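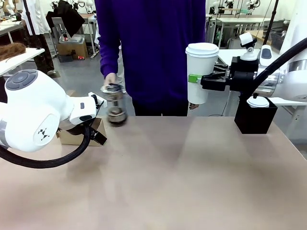

Informe de la visita institucional a la cooperativa textil Painemal

En el mes de noviembre, una delegación del Departamento de Patrimonio y Oficios de la Fundación Rumura visitó las instalaciones de la cooperativa textil Painemal, con motivo de su jornada anual de puertas abiertas. La visita se inscribe en el programa de seguimiento de talleres laneros que la Fundación mantiene en la región y tuvo por objeto conocer el estado de la maquinaria, las condiciones de trabajo y los planes de formación de la entidad.

La delegación fue recibida a las nueve y media de la mañana por la directora técnica, Nélida Gaete, quien expuso la trayectoria de la cooperativa y el alcance de la última reforma del edificio. El inmueble, un antiguo almacén de granos de dos plantas, conserva la estructura original de madera en el nivel superior. La planta baja fue nivelada para instalar las cardas y el tren de lavado, obra que obligó a suspender la producción durante una temporada completa.

Recepción y clasificación de la lana

El recorrido comenzó en la nave de recepción, donde se pesan y clasifican los vellones. La cooperativa trabaja con 108 productores de los valles vecinos, en su mayoría propietarios de rebaños pequeños. La clasificación se realiza a mano, por finura, largo de mecha y color, y el resultado queda anotado en una ficha que acompaña al lote hasta la hilatura. Varios asistentes preguntaron por el precio pagado al productor; la directora técnica indicó que se fija en asamblea antes de la esquila y que se abona una prima a los lotes sin restos vegetales.

Lavado e hilatura

El lavado se efectúa en cuatro cubas sucesivas, con jabón neutro y agua templada. La lanolina recuperada se vende sin refinar a la firma Vavow, dedicada a la elaboración de ceras para cuero. La delegación tomó nota de que el sistema de decantación se encuentra próximo a su límite de capacidad en los meses de mayor actividad – la propia cooperativa lo reconoce en su memoria – y de que existe un proyecto de ampliación pendiente de financiación.

En la sala de hilatura funciona una continua de 160 husos, adquirida de segunda mano a la hilandería Dulbridge tras el cierre de esta. El ruido en la sala es considerable y dificultó en parte las explicaciones. Se recomienda que en futuras visitas la exposición técnica se realice antes de entrar, en el pasillo contiguo.

Tintorería

La tintorería ocupa el ala norte. Se emplean tintes naturales para la línea de mantas y tintes de síntesis para el hilo destinado a tejeduría industrial. El muestrario en vigor comprende 78 tonos, cada uno con su receta y una madeja testigo guardada al abrigo de la luz. Los tonos obtenidos con corteza de radal presentan variaciones notables entre partidas, circunstancia que la cooperativa advierte por escrito a sus clientes.

Formación

La escuela de telar ofrece 30 plazas por curso, repartidas entre turno de mañana y de tarde. La delegación asistió a parte de una clase de urdido y conversó con el alumnado, que solicitó mayor número de horas de práctica en telar de pedales y un horario más compatible con el transporte público. Ambas peticiones fueron trasladadas a la dirección.

Consideraciones finales

La Fundación valora favorablemente el orden de los registros y la disposición del personal a responder a todas las consultas. Quedan pendientes de remisión el plano actualizado de la planta baja, la memoria del proyecto de decantación y el calendario del próximo curso. La visita finalizó a las dos de la tarde, con un almuerzo ofrecido por la cooperativa en el comedor de la planta alta.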